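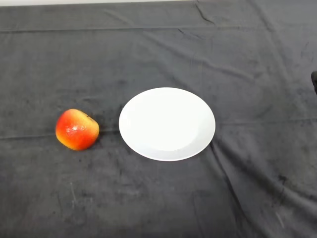 Groma Tabletop & Props Club

Visit report: open day at the Kinyua workshop, 30/07/2018

Notes typed up fast, sorry, train to catch. Danang has the sign-in sheet if anyone needs it for expenses.

Got there at 9, doors already open. Coffee in the hall, the weak kind. Josefina Olivares met us and took our group straight upstairs to the table room, which was the part most of us came for. Kinyua do backing cloths, plates, display fruit and all the small stuff that goes on a shop table or in a cookbook shot. Two floors, narrow stairs, no elevator. Bring less bag next time.

Table room first. Dark charcoal gray cloth over the top, plate, one apple. Very plain and I liked it a lot. The cloth is matte and a bit fuzzy, mottled lighter and darker, and it looks like it's had a life. Lint on it, pale specks, dusty smudges. Not pulled tight either. Josefina leaves the folds in on purpose, says a flat cloth looks like a desk. The big diagonal wrinkle running off from the plate down toward the corner was the bit everybody argued over. Danang Saragih wanted it steamed out. I would keep it. The light catches along the ridge and you get a proper shadow next to it.

The apple. Red-orange going to yellow and gold low down on one side, squat, very glossy. Looks fake to me, that waxy kind of shine, and I forgot to ask before we got moved along. If anyone did ask, tell me. Either way the color does a lot of work against that gray. You wouldn't get it on our cream linen. We should try the dark one for the fall table, I've been saying this since February.

Questions people asked in there, from my scribbles:

Washing. Cold, by hand, dry it flat. Dark fuzzy cloth picks up everything, so a lint roller right before you need it and then hands off. Someone asked about brushing, she said soft brush only and always the same direction or you get stripes.

Storing. On a tube if you want it smooth. Folded in a drawer if you don't mind the lines. Theirs go in a drawer.

Price. She gave it by the roll and I lost the bit of paper. Will email.

Then downstairs to the plate shelves. Grostidier had a rep there with their catalog, nice enough, long talk about rims. Wide rims eat the space around small food, narrow rims make one piece of fruit look lonely. Not sure I buy it but I wrote it down. Prices are steep, and the minimum order is 1000 peices so that rules us out unless we go in with another club.

Lunch was sandwiches in the yard. Egg ran out first.

Afternoon was the short session on setting a table for a shopfront. Start with the cloth, walk to the door, look back, fix it, then the plate, then fruit. One fruit is allowed! Our tables always end up with the whole bowl, plus leaves, plus somebody's candle. Josefina moved the sample apple over to the left of her practice table and left the other side bare and it did look better, even the back row said so. Took her 2 minutes. Took us most of an hour to do ours and the cloth was crooked.

Pornano stand by the exit, mostly ribbon and tissue. Skipped it, ran out of time. A few of the others bought tissue.

Would I go again, yes, but earlier, and I'd ask for longer upstairs. The plate talk could be half as long. Parking is bad, use the lot behind the bakery, it's free after lunch.

To do from this:
Dark cloth for the fall table, charcoal if we can get it, matte, not shiny
Lint roller (ours is finished)
Email Josefina re roll price and is the apple real
Danang to bring his steamer so we can settle the wrinkle thing at next meeting

Anyone who took notes in the plate session please send them over, mine stop halfway down the page.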